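For release Thursday

GOMSIDE STUDENT ROBOT CLUB OPENS ITS TABLE-SETTING PROJECT TO VISITORS, WITH RESERVATIONS

Club says the public should see the numbers before it sees the demo

GOMSIDE – The Gomside student robot club will open its workroom on Thursday evening to show Fiore, a year-long project that asks whether a robot arm can learn to put plates where they belong. The club's own view is that the answer so far is "sometimes," and it would like that on the record before anyone gets excited.

Fiore was started after club members watched a string of online videos in which robots appeared to tidy whole kitchens without a hitch. None of the videos said how many tries had been thrown away. The club decided to run a much smaller task and count everything, including the failures.

To keep score, students marked the work surface off with blue tape. A plate set down inside the right cell counts. A plate that ends up over a line does not, however good it looked on the way there.

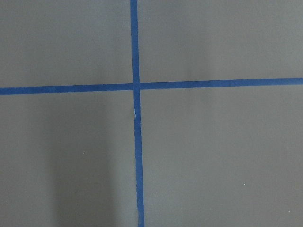

Tape lines crossing on the Fiore work surface in the Gomside workroom.

The tape was put down by hand and is not perfectly straight, and the club has had a long argument over how much that matters. Some members say a robot that needs perfect lines would be no use in a real dining room. Others say sloppy lines make for sloppy scores. Both opinions are printed in the project notes, which visitors may read.

The students logged 3038 attempts over the school year. They then set aside 600 for a closer check, with 2 students scoring each one separately. In 229 of those 600, the plate was placed correctly with no human help. The club does not consider this a success rate to brag about, and asks local media not to round it up.
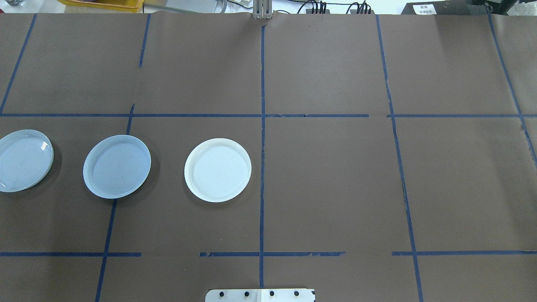
Plates are also a friendly choice of object. They are round, so it makes no difference which way they are turned, and the club has not tried cups, forks or anything with food on it. Claims that Fiore is close to setting a family table should be treated with suspicion, even when they come from club members.

The control software, called Bustari, was written by the students. An earlier version, Flernitz, was dropped in November after it scored well on one afternoon and could not repeat the result. Its records remain in the log.

Doors open at 6 p.m. Admission is free. Live runs will be scored in front of visitors, and the failed ones will stay on the board until closing.

Copies of the full log can be requested from the club at the door.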